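## 3. Hanging caps and garments on the coat rack

The Morilura is a free-standing rack with one central pole and curved hooks at the top. It is meant for an entryway or the corner of a workroom. Put the rack together as shown in Section 2 before you load it.

1. Set the rack on a hard, level floor. Stone tile is fine. Keep the base at least 20 inches from any step or change in floor level.
2. Turn each hook by hand. If one moves, tighten it with the 3 mm key from the parts bag.
3. Pick up one item at a time and let it hang free. Small cloth items tend to bunch at the fold, so find the top edge before you bring the item to a hook.
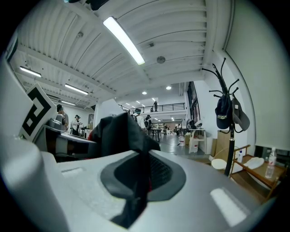 Ritu Rana writes that black cloth is the hardest to sort out, and that she sewed a short loop of light tape inside the neck of every dark item in her shop. She now hangs them by the tape and no longer hunts for the collar.

The tape works well and does not mark the hooks. Use a loop no wider than the hook opening.

4. Hang the heaviest garment first, on the hook closest to a wall.
5. Hang the next garment on the opposite side of the pole. Go back and forth until the load is even.
6. Hang caps last. Place the hook under the back strap or inside the crown, with the brim facing out.

**Note:** A cap and a light garment can hang on neighboring hooks. Leave an empty hook beside anything bulky.
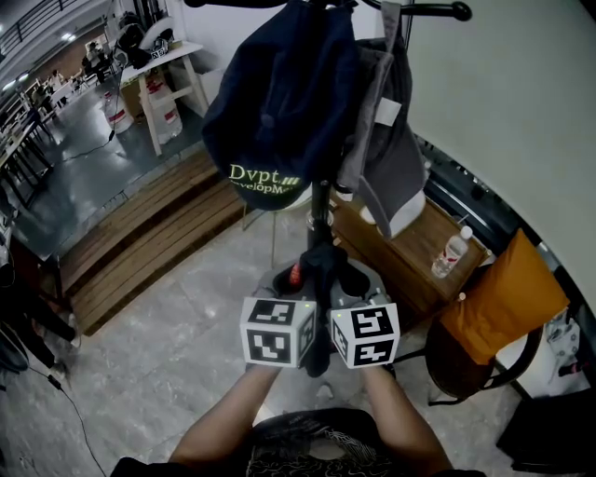

7. Push the pole lightly with one hand. If the base lifts on any side, take off the last item and move it across to the other side.
8. Check that no sleeve or hem touches the floor. Long garments can be folded once over the hook.

**Caution:** Do not hang bags by a single strap if they hold tools or bottles. Set them on a cabinet or chair.

**Caution:** Do not use the pole as a handhold when stepping up or down.

### Care

Wipe the hooks with a dry cloth. Check the base screws each March, and again any time the rack is moved to another room. Replacement hooks are ordered as part 187, and the base screws as part 2424.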